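Interaction Design for Service Websites
Unit 2: Long Forms and Quote Requests

Scope of the unit

The previous unit dealt with the home page and the top level of navigation. The present unit moves to the part of a service website where most of the business is done, and where most visitors leave: the long form. By a long form we mean any sequence of questions that a visitor must answer before receiving a quote, an account, a booking or a decision. Contact forms, newsletter boxes and search fields are excluded.

Students should read these notes before the lecture and bring them to the studio session. The case material comes from the Vendaline redesign, which is used throughout the course. Vendaline sells renters' and homeowners' coverage directly to the public. The redesign was carried out by the Grirkside agency, with user testing contracted to Petkov. Students who missed the introduction should obtain the case packet from the course office.

1. The form as a conversation

A long form is often drawn up from the inside out. The underwriting department has a list of items it needs, the legal department adds several more, marketing wishes to know how the visitor heard of the company, and the result is placed on the screen in the order in which it was collected. The original Vendaline quote request had 44 fields on one page. The first asked for a policy number, which a new customer does not have.

The first task of the design team was to list every field and record four things against it: who uses the answer, what they do with it, when they need it, and what happens if it is missing. The exercise is referred to in the case packet as the question register. It took longer than the visual design of the form, and the agency had difficulty obtaining answers for several fields that had been in place through two earlier versions of the site. Some of those answers were being stored and never read.

A question register should be kept as a working document. It is the designer's main support in discussions with departments that wish to add a question later in the project. Students will prepare one for the studio assignment.

2. Order of questions

Three principles of order are examined in the lecture.

Easy before difficult. The visitor should be able to answer the opening questions from memory. A zip code and a type of home are suitable. The year in which the roof was replaced is not, and if it must be asked it belongs later, with an option for visitors who do not know.

General before particular. An early answer should remove later questions wherever possible. A visitor who rents an apartment should never be shown a question about the roof. The old Vendaline form displayed it to all visitors with the note "if applicable" in small type. Testing showed that renters stopped to consider whether it applied to them, and several attempted an answer.

Personal details near the end. Visitors are more willing to give a phone number once they have seen some return for their effort. Placing the phone number first suggests that the purpose of the form is to arrange a sales call. In some companies that is indeed its purpose, and the designer should then raise the matter with the client before drawing any screens.

These principles may conflict. Contact details placed at the end cannot be used to send a reminder to a person who leaves in the middle. The Vendaline sales team argued for an email address on the first screen for this reason. The agreed solution was a "save and finish later" link, visible from the second screen onward, which asks for an email address only when it is used.

3. One page or several

There is no general rule. Students frequently state in examinations that several short pages are always better than one long page, and the evidence does not support so strong a claim. Short pages help when the questions fall into natural groups, when early answers change later ones, and when many visitors use phones. A single page helps when visitors wish to look over everything before they begin, as is common with professional users who complete the same form many times a month.

Where several pages are used, the following should be settled early:

The name of each page, in words the visitor would use. "Your home" is preferable to "Risk details."
The behavior of the browser's back button. Answers must not be lost.
The progress indicator. A list of named steps is generally more useful than a percentage. If the number of steps can change, a count should not be shown.
The point at which the visitor sees a price. At Vendaline an estimate appears after the fourth page and is updated as later answers are given.

The updating estimate was disputed within the project. Petkov reported that some participants changed truthful answers in order to see whether the figure would fall. The company accepted the feature on the condition that a review page be added before the final quote, with each answer listed beside an edit link.

4. Labels and help text

Labels are placed above the field and remain visible after the visitor has begun to type. Text inside the field that disappears on entry is not a label. The visitor who is interrupted and returns to the form has no means of checking what was asked.

A label should be a plain question or a plain noun phrase, and the same style should be used throughout. Terms from the insurance trade should be replaced where an accurate everyday word exists. Where it does not, the term may be kept and explained beneath the label in one sentence. "Deductible" was kept in the Vendaline form, with the explanation "The amount you pay toward a claim before we pay the rest." "Dwelling," "premises" and "peril" were removed.

Help text is written for the visitor who hesitates and should be passed over easily by the visitor who does not. It should not be hidden behind a small icon if more than a few visitors will need it. In the first round of testing the question on the value of personal belongings had its help text behind an icon, and it produced more abandoned sessions than any other question. In the second round the help text was placed in the open, with a short list of rooms to think through, and the problem was greatly reduced.

5. Error messages

An error message has to say what is wrong and what the visitor should do next. "Invalid entry" does neither. The lecture compares the following pairs, taken from the old form and the new one.

Old: Field is required.
New: Enter the zip code of the home you want to insure.

Old: Date format error.
New: Enter the move-in date as month, day and year.

Old: Value out of range.
New: We can cover belongings up to the limit shown below. For a higher amount, please call us.

Messages should appear beside the field concerned, with a summary at the top of the page when there is more than one. Color alone must not carry the meaning. The visitor's entry should be left in place so that it can be corrected. A field should be checked when the visitor leaves it, and not while typing is in progress, as an incomplete email address is not yet an error.

Many errors can be prevented by accepting what people write. Spaces in a phone number, a dollar sign before an amount and a lowercase state abbreviation can all be handled by the system. Asking the visitor to remove them transfers the developer's work to the customer.

6. Measuring the result

Completion rate is the figure most often requested by clients. It is useful, but it should be read together with at least one measure of quality, such as the share of quotes corrected later by telephone. A form can be made easier to complete by removing questions that are needed, and the cost then appears in another department.

The case packet includes records of 536 sessions on the Flikwood prototype, the name given to the second version of the new form. Students should note that the records cover the prototype only and that visitors were invited by email, so they were not a random selection of the company's customers. A session is marked as abandoned when no further answer was given, whatever the reason. Conclusions should be worded with these limits in mind.

Studio assignment

Select a service website that requires a long form before giving a price or a decision. Do not submit the form. Prepare a question register for it, working from the visible fields, and mark clearly the entries for which you have had to guess the use of the answer. Redraw the sequence of pages on paper. Rewrite every label and every error message you were able to produce. Attach a statement of no more than 300 words describing one change that the company would be likely to resist, and how you would present the case for it.

Work may be submitted by one student or by a pair. Pairs submit a single register and separate statements. Paper sketches should be scanned or photographed with enough light for the labels to be read.
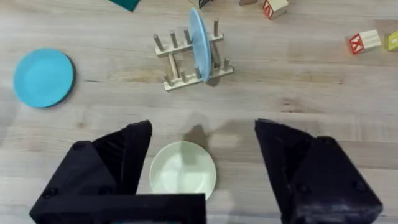

Late work is accepted only by prior arrangement with the course office. Marked registers are returned in the studio session and should be kept, as Unit 3 uses them for the exercise on review and confirmation pages.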